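Workshop > Cleaning > Tables and floors

24 Jan 2018
By Renata Bravo

Wiping down a white work table

White tops show every smudge, so clear the whole table before you start. Mix 5 ml of dish soap into 500 ml of warm water in a spray bottle. Label the bottle with what's in it.

Spray the cloth for light marks. For dried spots, spray the table and leave it 20 seconds.
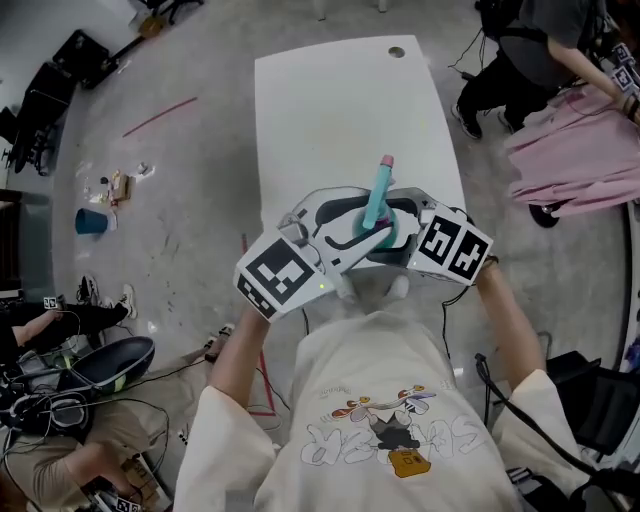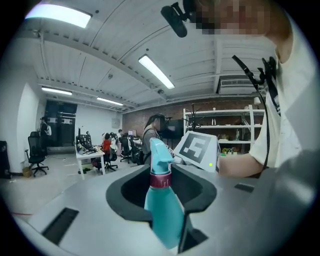 Wipe in long strokes toward you and turn the cloth often. Go around cable holes with a barely damp corner so nothing drips through. Dry with a second cloth.

Do the floor last. Pick up cups and small boxes first, then sweep. Go easy along floor tape, as scrubbing lifts the ends. Ours was last replaced in July.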